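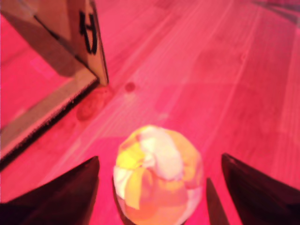 So the wrist camera went pink again.

I've been putting off writing this one up, mostly because I was embarrassed about how long it took me to find the problem. But Jahangir Paul asked me at the last meetup whether the arm was "still having its little sunset", and a couple of you have emailed since, so okay, the whole saga.

For anyone new, I've been teaching a small arm to pick things up off the floor and drop them in a cardboard box. It's a Kukinex, second-hand, bought from Janaka Weerakoon when he moved out to Randport, and it rides on a low base so the gripper can get right down to the boards. The software is a thing called Munshi that Sumaiya Wanigasekara wrote for her own arm and kindly lets the rest of us mess with. It finds the ball by colour and shape, lines up the fingers, closes, lifts. Easy!

The ball was always going to be the hard one. It's all patches, yellow on one side and orange and peach on the other, with a pale bit curling over the top, so there isn't one colour to look for. I'd spent most of September getting that right and I was pretty pleased with myself. Then one evening I started it up and the arm went down beautifully over the ball, stopped with a finger on either side, and sat there. No close, no error message, no nothing. I gave it a minute (I made tea) and it was still sitting there.

I pulled up the camera view and everything was pink. The floor was pink, the box was pink, and the boards are definitely not pink in real life. You could still make out the H on the side of the box and the knot in the wood, so the focus wasn't hopeless, but as far as Munshi was concerned the entire house was ball-coloured. It couldn't tell where the ball ended and the floor began, and to its credit it decided not to squeeze anything.

My first theory was the lights. I swapped the bulb in the lamp, then I turned the lamp off altogether, then I hung a blanket over the window like a lunatic. Still pink. My second theory was white balance, and I lost an entire weekend to that one. I locked it, I unlocked it, I typed in gains by hand. Sometimes it would come good for a bit and I'd do a little victory lap around the kitchen, and then the arm would reach down and off it would go again.

That should have been the clue, of course. It came good when the arm was up and went pink when the arm was down. I had that in my own notes — 11 runs, all but 2 of them pink at the bottom of the reach — and I still kept fiddling with the colour settings.

It was Obaidul Barua who finally said "have you wiggled the cable?" and I said yes, obviously, which was a lie. So I wiggled the cable. The picture flicked from pink to normal and back to pink in my hand. I could have cried.

The ribbon cable runs up the inside of the forearm and over the wrist joint, and I'd clipped it down too tight when I put the new fingers on. Every time the wrist bent to point at the floor, it tugged the connector a tiny bit crooked in its socket. It wasn't enough to lose the picture, just enough to muck up the colour. If the whole feed had dropped out I'd have found it in five minutes.

The fix was a new cable from Dultier, a proper slack loop at the wrist and a dab of tape so the connector can't creep. I did 100 reaches with nothing on the floor but the box, then went back to the ball. No pink so far, touch wood.

The bit that bothers me more is the next part. Dilruba Sheikh read my draft of this and asked what would have happened if the colour had drifted the other way, so that Munshi saw a ball where there wasn't one. Fair question, and I didn't like my answer. The fingers on this thing come to fairly sharp points, and the only reason it stopped was that the blob it found was too big to be a ball. A small wrong blob would have sailed straight through. My foot is on that floor quite often. So is the cat.

So I've added 3 things. Before every reach it now looks at a grey card taped beside the base, and if the card isn't grey it parks. It does the same check again halfway down, with a second card on the floor, seeing as that's where the trouble was. And there's a big red stop button on a long lead, which I should have had from day one and which Janaka tells me he did mention when he sold me the arm. (He did. I found the message.)

Sumaiya is putting the card check into Munshi properly, switched off by default for now. If you're running it on anything with a bendy wrist, go and turn it on, and have a look at your cable clips while you're there.

Next job is getting it to let go of the ball over the box, which at the moment it does with a bit too much enthusiasm.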